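Kvam Hall Kitchen and Craft Rooms – November Walk-Through
Checked by Gladys Temba, Fasville

Hello all, and thank you for leaving the keys where I could find them this time. Comments are under each item – I do go on, so please bear with me.

1. Tabletops and work surfaces – OK, with a note 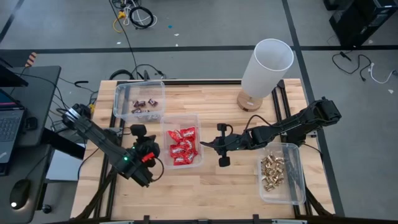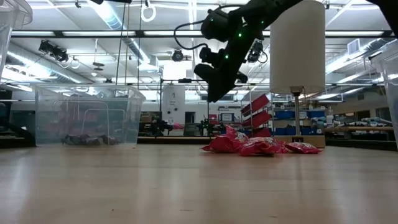
Both wooden tops. The second has a couple of short scratches, nothing that would snag a sleeve, but I'd love to see it oiled before the holidays.

2. Fire extinguishers – OK
Gauge in the green on unit 343 by the back stairs. Unit 506 is fine too, though somebody has hung an apron on it again (a lovely apron, but please!).

3. Exit doors – NEEDS WORK
The side door sticks at the bottom and I had to give it a good shove with my hip. Grulen can plane it down if we call them. Please keep 30 inches clear inside.

4. Stove and hood – OK
Filters washed, and very nicely too. The left rear knob is still loose.

5. Cleaning supplies – NEEDS WORK
2 bottles of Stirex under the sink with no labels. Tape and a marker will do it.

6. First aid box – OK
Plenty of bandages, short on burn gel. I'll bring some over next visit, along with the casserole dish I owe you.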